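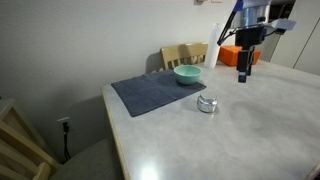 Did the Drilero reunion story come from the band?

Nothing we have found ties it to the band, and the earliest post we can reach is from a fan page.

May, Sunday, notes from the rumor desk

Picking up from Nuria's page. She had the collection closed last night at 141 posts, all of them saying in one form or another that Drilero are getting back together for a show at the Dranetti. I went through the whole set again this morning before reading her tags, so we would have two separate readings. We disagree on a few. More on that below.

The claim as most people repeat it: all the original members, one night, the Dranetti, tickets "soon." No day given. No price. When a post does name a source it says "reports" or "insiders," and when you click through to the reports they quote the posts. I count that as one source until somebody shows me a second.

Split of the set, my reading: 127 posts are plain repeats, meaning same claim, no new fact, sometimes a crying face or an old tour poster. The rest add something. I went through those slowly.

- Several add a support act. They don't agree on which one.
- A couple say the bass player has been seen rehearsing. One of these links to a clip. The clip is old. The stage banner behind him is from the last tour, and the same footage is on the band's own page from back then.
- One says the Dranetti has blocked out a weekend. I looked at the hall's public calendar and there is indeed a gap. There are gaps all over it. A gap in a calendar is weak stuff and I would not put it in a write-up, even with a warning attached.
- One claims to be from a sound engineer. No name, new account, nothing else posted. Skip.

Nuria wants to keep the calendar gap as "consistent with." I don't like that wording. Plenty of things are consistent with it, including a floor repair. Left her tag in place and put mine next to it.

On the entertainment sites. Three ran it as news. I read all of them twice and they share a paragraph nearly word for word, the one about fans being "in shock and overjoyed." Two have the same misspelling of the drummer's last name. So either they copy each other or they copy a fourth page we haven't found. Searched the misspelling and got a lot of forum noise, then gave up after lunch. Worth another try with fresh eyes.

The third site has since changed its headline from "Drilero Confirm" to "Drilero Fans Say." No correction note at the bottom. Nuria saved the earlier version, thank goodness, because I hadn't.

Asked the label (Ogunleye) for a comment. Got back the stock line that they don't discuss future plans. I can already see somebody printing that as "label refuses to deny." They say the same about everything. I found the identical line in an old story about a greatest hits record that never came out, and in another about one that did. It tells us nothing either way and I would quote it in full or leave it alone.

Wrote to the Dranetti's press address too. No answer yet, and it's a Sunday, so I'm not reading anything into it.

About the Windon score. The tool gave the story a "spread heat" of 194 and colored it red. I've said before that I don't know what this number measures and I still don't. The help page says it blends speed, reach and "trust signals," and the last of those isn't explained. I fed it an old rumor we know was false, the one about the singer quitting music to run a hotel, and it came out red as well. Then I tried a real tour announcement and it was red too. Fine as a list of things people are talking about. Please let's stop writing it in the summary box as if it said something on whether the thing is true.

Where Nuria and I differ, apart from the calendar: she reads the guitarist's short post ("see you") as a hint. I read it as a man saying goodnight. He has signed off with the same words many times - I scrolled back far enough to be sure of that. She points out that this one came within an hour of the fan page. True, but his usual posting time is the evening and so is everybody else's. Kept as open.

Earliest post: still the fan page, a little after nine at night. It reads "imagine if they did a night at the Dranetti." Imagine if. By the next morning the first two words had dropped off in the reposts. I can follow that through around half the set before the chain gets muddy with screenshots. There may be something older in a closed group. We can't see in there and should say so plainly in the write-up.

Rating for now: unsupported. I was tempted to put false and Nuria talked me out of it. She's right, bands do reunite, and we have no statement from any member against it. If they walk out on stage next month I would still stand by "unsupported" for what was known today.

To do
- Chase the misspelling again.
- Dranetti press office, phone this time, in working hours.
- Ask whoever set up Windon what a trust signal is.
- Nuria to redo the tags on the support act posts, mine are a mess.
- Hold the write-up until the hall answers, or until tomorrow evening if they don't.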